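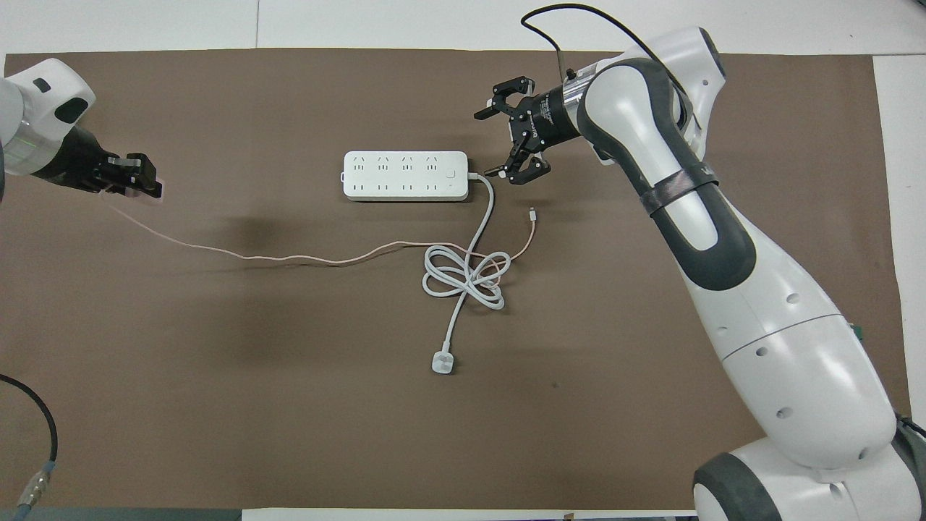

The white strip, its cord in a loose coil, and the pinkish charging cable running through it

Home Blog Projects Small Spaces Shop My Account Search

How-To > Desk & Office > Cords and Chargers

How I Untangle and Re-Coil a Power Strip Cord (and Get My Desk Back)

I put this one off all winter, and then in February 2020 I finally pulled everything out from behind my desk and dealt with it. If you have a power strip with a big floppy bundle of cord next to it and a phone cable that has wandered into the middle, this is for you! It took me 17 minutes, and that includes going to find the scissors.

What you need:
- a clear table
- a mat or an old towel, so you don't scratch anything
- hook-and-loop ties (mine are from Vanags, they come on a roll and you cut them yourself)
- a dry cloth

Step 1. Unplug the whole thing from the wall. Everything on the strip comes off too, even the lamp. Switch the strip off at its button first if it has one.

Step 2. Lay it flat. I like the strip running straight across the mat with the cord toward me, and the plug down at the bottom where I can grab it. A brown mat is great with white cords because you can see every loop (my old cream towel was hopeless for this).

Step 3. Find the thin cable first. Charging cables slide under and through a thicker coil like you wouldn't believe, and if you start yanking on the thick cord you just cinch it tighter. Leave the heavy cord where it is. Follow the thin one with your finger from the charger head all the way to the little metal connector at the other end, and see where it goes into the coil and where it comes out.

Step 4. Back it out connector end first. The connector is small and the charger head is a chunky block, so pull the skinny end back through the loops. If it's a cable that comes off the charger, take it off now and your life gets easier. Go slow around the connector, I bent one of mine doing this in November and it never fit right again.

Step 5. Shake out the thick cord and wipe it down. Mine was gross. Run the cloth from the strip to the plug and feel for cracks or flat spots as you go. If you find any, that strip is done, don't tape it.

Step 6. Re-coil. Start at the strip end and make loops as wide as your hand, letting the cord turn the way it wants to. Don't wrap it around your elbow! Leave enough free at the plug end to reach your outlet, plus a bit. I put 2 ties on, one on each side of the loops, snug but loose enough to slide a finger under. The coil is for when the strip is put away or for a little slack. If you're running something heavy like a space heater, that shouldn't be on a power strip anyway, plug it in the wall.

Step 7. Plan your sockets before you plug back in. My strip has three-prong sockets along the top and two-prong ones along the bottom, so the monitor and the printer go up top and the lamp and little chargers go below. Put the fat charger blocks at the ends if they crowd their neighbors.

Step 8. Give the charging cable its own spot. I loop mine loosely and hang it on a stick-on Stusik hook under the edge of the desk, well away from the strip.

Next week I'm doing the drawer with all the old phone chargers in it, wish me luck.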